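Open Day at the Kozan Snack Works

Sunday, October 21, 2018

I have wanted to see the inside of a rice cracker factory ever since I was a kid with crumbs all over the back seat, so when Kozan put up a notice that they were opening the doors for one day this fall, I had my name down the same evening. Tickets were free, you only had to pick a slot. Mine was the early one and I'm so glad, because by lunchtime the line for the tasting tent went out past the bike racks.

Kozan sits on the far side of Prasten, past the lumber yard, where the road dips down to the river. You smell it before you see it. Toasted rice, soy sauce, and something a little like popcorn (that turned out to be the puffing room, more on that below). Parking was on the grass and a bit muddy at the low end. Take the bus if they do this again, the stop is right by the gate.

We got hairnets, paper coats and blue shoe covers, and off we went in groups, with a guide at the front carrying a little flag. Our guide had worked on the ovens before moving to the office and clearly missed them. She kept stopping to listen to things.

First stop was the rice store. I hadn't thought much about rice before it becomes a cracker, but there are two kinds here, regular for the crisp ones and sticky for the light airy ones, and they are washed and soaked separately. The steamers are taller than my garage. After steaming, the rice is kneaded into dough, and the dough goes through rollers until it comes out as a long white sheet. I could have watched that sheet all day! It slides along and the cutter comes down on it, thump thump thump, and the scraps get folded back in at the top.

The cut pieces then go off to be dried, and this is the slow part. A batch rests for 4 days between its two dryings. If you rush it the outside hardens while the middle is still damp, and the cracker splits in the oven. They had a tray of split ones for us to look at, and then for us to eat, and they tasted perfectly fine to me.

The ovens are what everyone came for. You stand behind a rail and the heat comes right at your face. The pieces go in flat and pale and come out puffed and brown at the edges, and there's a window halfway down where you can see them swell. A boy in front of me yelled every single time one popped up, and I was right there with him in spirit. The line bakes 2,000 crackers in the time it took us to walk from one end of it to the other, with all the stopping. Right after the oven they pass under a curtain of soy sauce and tumble through a drum to get coated evenly. The noise in there is like gravel in a cement mixer.

The puffing room is separate and they only let us look in from the doorway. One bang and a cloud of steam. Several people jumped, me included, and I knew it was coming.

After that it got quieter. The packing hall was stopped for the day so we could walk down the middle of it, and the guide talked about wrappers for a good long while. I expected to be bored and wasn't. The film is in layers, and the inner layer is there to keep out air and damp, which are what make a cracker go soft. They buy theirs from a firm called Atside, and there was a roll on a stand that you could try to lift (I could not). The printing is done before the film ever gets here, so a change of flavor means a change of roll.

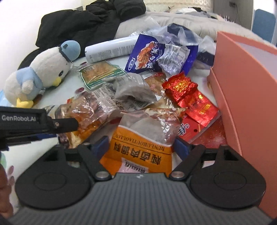 Snack packs on the blue table, with an orange one in the middle of things.

From the packing hall you come out into the yard, and there was the tasting tent. I'll try to be fair and list what I had: plain soy, seaweed, black sesame, a sugar-crusted one, shrimp, and a hot one with red pepper that I went back for. The seaweed was still a tiny bit warm. If you have only ever had these out of a bag at home, a fresh one is a different animal, much louder for a start, and the soy flavor stays on your fingers for an hour.

My favorite was the sugar-crusted one. I know the serious cracker people look down on it. I bought three bags.

There was also a grill-your-own corner with charcoal and long tongs, where you turned your cracker over and over until it browned. Mine came out black on one side and raw on the other. The man next to me made a perfect one and then dropped it in the coals. They gave him another.

The other thing I loved was the little museum upstairs in the old office. It's just one room, with wooden cutters, tin boxes and a delivery bicycle with the basket still on. A ledger was open under glass with an order for 900 boxes written in a beautiful slanted hand. The building next door used to belong to Pradeo, who made the tins, and the two yards were joined by a gate so the tins could be wheeled straight across. You can still see where the gate was, the bricks are a different color.

A few practical things for anyone thinking of going next time:

The tour takes most of a morning if you do the museum too. Wear thin clothes under the paper coat, the oven hall is hot.

No photos in the rice store or by the ovens. Everywhere else was fine.

The shop takes cash only and the bags of broken crackers sell out first. They had 100 of them and they were gone before my group got there, so I'd go to the shop first and carry your bag around.

Strollers are OK on the ground floor, but the museum is up a steep flight of stairs.

There's a spring day planned in April, when they make a pink cherry blossom cracker that isn't sold in stores. The sign-up sheet was on the table by the exit and yes, I'm on it. I ate the first of the sugar bags on the bus home and opened the second one while typing this up.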